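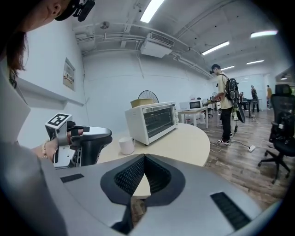
Kitchen tips > Small appliances > Readers' corner

When you have a toaster oven and also a microwave, the question is always where to put them. In our flat the worktop is very short, so for two years both machines lived on tables in the main room. I tried many arrangements and I write down what works for me.

First, give each one its own table if you can. A microwave and a toaster oven side by side on one small table looks tidy, but the door of one opens into the elbow of the person using the other. My microwave is on a light table with white legs, a little behind, and the toaster oven is on the bigger wooden one where we also eat.

Keep the top of the toaster oven free. It is flat and it is just at the height of the hand, so everything lands there: post, bread bags, a cardboard box which waits to go to the recycling. I am guilty of this too. Before you turn the knob, look at the top and take off whatever is lying there, also if it is only paper and also if you only want to warm two rolls. My neighbour Simin Bagheri keeps an oven glove on a hook next to hers, and the rule in her home is that the glove is the only thing allowed near it.

Leave space at the back and the sides. How much is written in the booklet of your model, and you should follow the booklet and not me. The same is true for curtains, and for a fan. In summer we put the standing fan near the table, and I switch it off when I toast, or the crumbs fly.

The cleaning of the glass door. Wait until it is fully cold. I mix a spoon of baking soda with a little water until it is like toothpaste, spread it on the inside of the glass, and leave it for 20 minutes. Then a damp cloth, then a dry one. Do not put the paste on the heating bars. For the handle I use only warm water with one drop of washing-up liquid - the rough side of the sponge makes scratches on shiny metal, and they stay.

The crumb tray should be emptied more often than you think. I do it on the same evening as the kitchen bin, so I don't forget.

For the microwave: 300 ml of water in a bowl with two slices of lemon and a wooden spoon standing in it, heat until there is steam on the window, then keep the door closed for five minutes. After this the inside wipes off easily. Please be careful with the bowl, it is very hot.

Mugs. We always leave a mug at the edge of the table, and our table has a round edge, so there is no corner to warn you. Now I turn the handle away from the side where people pass, and I try to put the mug further in. With ceramic mugs check also for small cracks before they go in the microwave.

And the cables: one wall socket for each machine. I asked an electrician, Gion Kaufmann, about using one extension lead for both and he said no before I finished the question.

If you have a good way to remove the brown spots from the baking tray, write to me, mine has had them since September.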